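Marius Zamfir
November 25, 2024

The shared workshop voted to have the arm learn the server rack job in simulation before we bolt anything to the real bench. I voted against. Thread on where that has got us.

The job: take a drive out of one spot in the rack, put it in another. That's it. A bored teenager does it in a minute. We've named the project Cerer, so of course it has a logo already.

Two views of the sim as of this morning.
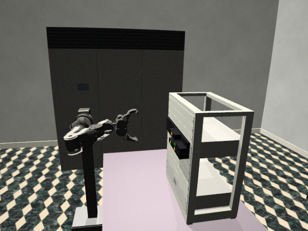
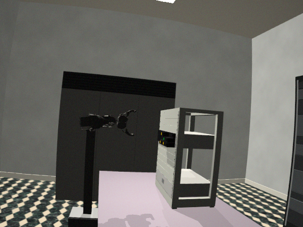

Cerer sim, arm at the rack, gripper open. Same room in both.

14 replies · 9 reposts · 61 likes

Kagiso Pretorius built the room and I'll give him credit, he put in baseboards. He also put in a checkered floor that none of us asked for. My question was how much time went on the floor and how much on friction. I did not get a number for friction.

Friction is my whole complaint. In the sim the fingers close on a thing and the thing stays put. On our bench the same move with a real drive sled ends with the sled on the floor. Ask my left foot.

The claim going round the group chat is 900 good runs. Fine. I asked what counts as good. "Gripper reached target pose." So 900 times the gripper went somewhere. I can do that with a broom.

After I complained we changed the test so the part has to end up seated in the slot. First batch under the new rule was 17 tries. 2 worked. Santino Durán calls that "a baseline." I call it 2.

22 replies · 3 reposts · 88 likes

To be fair to the other side (Lăcrămioara made me promise): nothing got broken. When the arm drives its elbow through a shelf in the sim you hit reset. When we did it to the old practice rack in March we spent a weekend straightening rails with a mallet, and one of them still binds.

She also points out that you can move the rack a few inches in the sim and run the whole thing again before your coffee's done. True. On the real bench that's a wrench, a level, and an argument.

But our real rack leans. It has leaned since Radu Nedelcu drove it over from Coltcombe in the back of his car. The one in the sim was modeled straight off the drawing. I've asked for the lean to go in. It's on the list, under "nice to have."

Somebody will reply that you randomize all that: lean, weight, grip, lighting. Yes, I've read the same posts you have. We've randomized lighting so far. Lighting was the easy one.

Other thing that bugs me is cable. There's no cable anywhere in the sim. The real arm has a fat bundle running down the post and it snags on the bench corner every time the base turns past a certain point. I've zip-tied it four different ways. No policy trained without that cable is going to know about it.

What would change my mind: same code, real arm, real leaning rack, ten tries in a row, me holding the e-stop. Get seven seated and I'll buy pizza and take back the broom comment.

Santino says two weeks. He said two weeks about the gripper mount as well, so I'm not pricing pizza yet.

For those asking, the post and base plate on our real one are scrap steel, cut and welded here. Drawings are in the workshop folder. Check the hole spacing before you drill, the first version of the file is wrong and people keep downloading it.

Next update when the friction numbers go in. Kagiso has my fish scale, so at least we can measure the pull on a sled and stop guessing.

31 replies · 12 reposts · 104 likes

Contact · © 2024 Marius Zamfir · Back to top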